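Floltwood bench notes, October
Longo arm, gripper rebuild and wrist camera, first day back up
Started 8:15, still writing at 6

Longo is running again! Three separate faults, two of them mine, and the gripper now feels better than it did when we unpacked it. Writing this all down before I forget the order, because Fermín will be doing the next one on the second arm and I'd like him to skip the parts where I went in circles.

Where we left off: the left finger was lagging on close. It wasn't bad enough to throw an error, but on thin parts the right finger would touch first and shove the part sideways before the left one got there. With the foam blocks you'd never notice. With the phone cases you notice right away, because they're light and slick and they just skate off. Elisa had already tried dropping the close speed and it helped a little, which made us both think it was a tuning thing. It wasn't.

8:15. Arm parked in the service pose (elbow up, wrist down, gripper open), power off at the controller, tag on the switch. Took the camera off first. Mark the bracket before you loosen it! I scribed a line across the bracket and the wrist plate with the carbide pencil and it saved me later, see below. Camera into the padded box with its lens cap on.

8:40. Finger cover off. The Gristach gripper uses the same driver for every screw, which I love, but the two nearest the cable are shorter than the others and they do not tell you so in the manual. If you put a long one in a short hole it bottoms out and feels tight while the cover is still loose. I've put the short ones in the lid of the tin with a strip of tape over them. Please keep doing it that way.

9:00. Found it, or found the first one. The pivot pin on the left linkage had walked out toward the camera side, far enough that the little retaining clip was riding on the shoulder instead of sitting in its groove. So each time the finger closed, the link took up the slack first and then moved the finger. You could feel it by hand with the cover off: wiggle, click, then motion. Right side had none of that. I called Viola over and she felt it with her eyes closed and picked the bad side immediately.

Pushed the pin home, new clip from the spares bag. Old clip was slightly spread. I've taped it to this page. Cleaned the old grease out of both linkages with swabs and put fresh in, a very small amount. There was a ridge of gray paste packed up behind the left link that I think was grease plus pad dust. The right side had a bit of the same but not nearly so much.

Also swapped both finger pads while I was in there. The old ones were glazed at the tips and still fine further down, so we've clearly been gripping everything with the last bit of the finger. Something to fix in the approach, and I have a note for Elisa on that at the bottom.

10:30. Cover on, power on, homed. Closing is lovely! Both fingers arrive together and the sound has changed too, one soft tap where there used to be a sort of double tap. I ran open/close 30 times with nothing in the fingers and watched the position readout, no drift that I could see. Then 30 more with the gauge block. Same story.

10:50. Cable. Fault number two and it was mine. When I rebuilt the wrist loom in the spring I tied the gripper cable too close to the joint, so at full wrist roll it pulled tight and rubbed on the edge of the housing. The jacket was polished shiny in one place. No copper showing, and it rings out fine on the meter with someone bending it, but I didn't want to leave it. Drostelberg sent us two spare leads with the original order so I used one. The connector has a key on it and goes in one way. The new lead is routed down the middle of the gripper body with a loose bend near the finger end, and the first tie is now well back from the joint.

The rule I've settled on: roll the wrist to one end of its travel, tie the cable with a finger's width of slack, roll to the other end, check it again, and only then trim the tie. Trim flush. Ragnvald has a scar on his knuckle from one of my earlier ties and he brings it up.

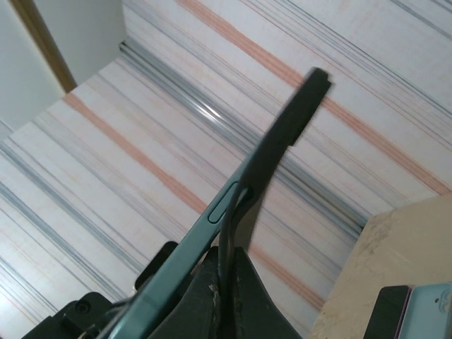
11:40. Camera back on, using the scribe line. Lined it up by eye first, then put the loupe on the mark and nudged it until the two halves met. Screws in snug, a drop of the weak threadlock, then final torque going back and forth between them so the bracket doesn't creep. It still wants to creep. The slots in that bracket are generous and I'd like us to make one with plain round holes. Carmela says she can cut it if somebody gives her a drawing, so I owe her a drawing.

Then the calibration, which I thought would be a formality with the scribe line so good. First solution came back with the tool point shifted sideways by more than I'd believe. Ran it again, same answer. That's fault number three and it took me all the way through lunch.

What I'd done: when I restored the settings after the power cycle I loaded the tool file from before the pad swap. The new pads are thicker than the worn ones (of course they are, that's the whole point of new pads), so the tool point I was feeding in was wrong and the calibration was pushing the difference into the camera offset. I was hunting for a loose lens, a bent bracket, a bad target, and all the while the camera was sitting exactly where it had been. Viola spotted it. She asked which tool file was loaded and I started answering and stopped halfway through the sentence.

So, order for next time, and I'll put this on the card by the controller as well:

Pads first, and both sides together, never one.
Home the gripper with the new pads on.
Touch off the tool point and save it under a new name.
Camera on, torque, leave it 15 minutes powered up before you take any calibration views.
Calibrate the camera.
Check with a real part before you believe any of it.

On the warm-up. I used to skip this. Elisa took a set of views straight after switch-on and another later in the morning and overlaid them, and the target had moved between the two sets by a small but completely repeatable amount. Very pretty plot, she should show it to everybody.

1:50. Took the calibration views. 63 poses this time, where we normally do fewer, because I wanted plenty with the wrist rolled hard over in both directions now that the cable lets us get there. Threw out the ones with glare on the target. The fit is the best we've had on this arm and the leftover error doesn't lean in any one direction, which pleases me more than the size of it does.

2:30. Check with real parts. Phone cases, same ones that gave us trouble before. Picking by the long edges is good, really good. The fingers meet the case together and it doesn't skate. Force at the low setting is enough to lift and tilt without the case bowing. I tried a deliberate bad pick with the case off center and the gripper still brought it in without flipping it, which it flatly would not do last week.

Stood-on-edge picks are better too but I wouldn't call them done. If the wrist comes in with a lot of tilt, the lower part of the finger reaches the table before the pad is down where I want it. There's a step partway down the finger and you want to keep clear of it, since anything that lands there gets held by a corner. I'm bringing the wrist in straighter for now and putting the tilt in after the lift.

3:20. Rotate test. Pick, lift, roll the wrist 90 degrees, hold, roll back, place. Watched the cable the whole time from the side with a flashlight. Slack at both ends, no contact with the housing edge, and the tie isn't moving. Ran it for a good while with Ragnvald at the stop button, and he got bored, which I'm counting as a result.

4:10. Small annoyance: the camera picks up glare off shiny metal when it's looking along it at a low angle, and auto exposure then darkens everything else. Dark parts against the dark gripper pretty much vanish. I've locked the exposure at a value that keeps some detail in the black fingers and lets the highlights blow out. It makes for ugly pictures and much steadier ones. Value's in the config with a comment. If anyone changes the room lights, redo it.

4:45. Put the driver set back, counted no leftover screws on the mat (a first for me), tag off the switch. Backed up the new tool file, the camera calibration and the exposure settings together in one folder so nobody can load half of them, me included.

Things still open:

Elisa, the approach depth. We're gripping with the very tips and wearing the pads there. Could we come down a few millimeters more on anything that isn't flat on the table? I'll keep the old pads in the tin so you can see the wear.

Drawing of the camera bracket for Carmela. Round holes, same plate pattern, and while we're at it I'd like a little relief cut so the connector isn't pressed up against the edge.

Order more retaining clips. We have one left in the bag. Also pads, we used the last full pair.

Fermín, before you open up the second arm, do the wiggle test with power off and the cover still on. Hold each finger near the base and rock it gently toward the other one. If you feel a click before it moves, you've got the same pin. I'd bet on the left side, but check both.

I want to look at that pin again after a week of normal running. If it has walked at all with a fresh clip in the groove then the groove is worn and we need to talk to Gristach. Paint pen mark is on the head of the pin and on the link next to it, in yellow, so a glance with the cover off will do.

Leaving the arm parked and powered down tonight. Key's in the usual drawer.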